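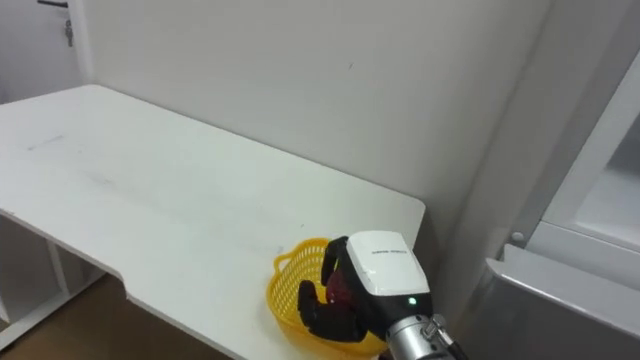
Hand testers wanted, Sengar workshop, two spots, starting as soon as we can agree on a date

Hi! I'm Kusum Bajpai and I run the small group at Sengar that tries out robot hands before anybody spends real money on them. We're comparing two hands this winter and I need a couple more people to help me do it properly. If you like fiddly work, can keep a tidy log and don't mind doing the same reach over and over with one thing changed, please read on.

What we're testing

Two hands, same arm, same camera, same table. The first one is the Ellik, with jointed fingers, and I've had it on the arm the most so far. The second is the Bristia, which has two flat fingers and a soft pad on each. Everyone who walks in has an opinion on which one ought to win, and I'd like to have numbers before I pick a side myself.

The job we care about is getting soft things out of containers. Cloth mostly, plus bags and a few squashy odds and ends. Reaching down into a basket is much meaner than picking up a block from a flat table: the fingers meet the rim, the knuckles hide what you're after from the camera, and fabric folds away just as you close on it. So far we have 1365 logged grasps on the Ellik and not nearly enough on the Bristia, and that gap is where you come in.

What you'd be doing

You'd drive the arm by hand with our controller for part of each session, and for the other part you'd let the Plurnov software run it and write down what happened. We score every try as held, slipped, missed or snagged. Snagged has its own column after a bad afternoon in July, when a finger hooked a rim and we lost the rest of the day to recalibrating.

You'd also swap hands on the wrist, route the cable again so it doesn't pull, and check the zero position before the next run. Kuldeep Awasthi will show you how. He's patient, but he does want the checklist filled in while you're working and he will hand it back if it isn't.

Every session ends with a short written note in your own words. I love these! The scores tell me which hand dropped the towel, and the notes tell me it felt late on the close, or that you had to come in at a silly angle to see anything. Write them however you like, spelling doesn't matter.

Who I'm looking for

You don't need an engineering degree. One of our best testers so far, Hemant Uniyal, came to us from a tailoring shop and he spots a bad grip on fabric way before I do. What I do need is steady hands, decent eyesight (glasses are fine) and some patience with software that is still being written. If you've used a robot arm, a crane, a game controller or a sewing machine, tell me, it all helps. You must be 21 or older for our insurance, sorry, I can't bend on that one.

You'll be standing for a good part of the session, though there's a stool and we can lower the controller stand. If you need some other setup, let me know and we'll work it out together before your first day.

Hours and pay

Roughly 48 hours of paid work per person, split into half-day sessions. Mornings or afternoons, your choice, but please try to stick to one or the other so the logs stay comparable. Training is paid at the same rate as testing. Yogesh Mittal handles the contracts and will send you the rate sheet when you get in touch, so you can look it over before you commit to anything. Travel inside the city is covered too – keep your tickets.

Your name won't go in the report unless you want it there. We record the arm camera and the joint readings during each run, and Yogesh's paperwork says who gets to see them.

How to apply

Send a few lines to Kamlesh Ahuja at the Sengar front office and put "hand tester" in the subject. A resume is welcome but I'd much prefer a paragraph about something you've done with your hands that took a long time to get right. Add which half of the day suits you and the earliest you could start.

We'll ask you in for an hour to try both hands on the arm. It's paid, and you can still say no afterward – some people find it dull, and that's good to find out early. Bring closed shoes, tie back long hair and leave rings and loose bracelets at home.

Posted 19 Nov 2025. I'll take the notice down when both spots are filled.

Kusum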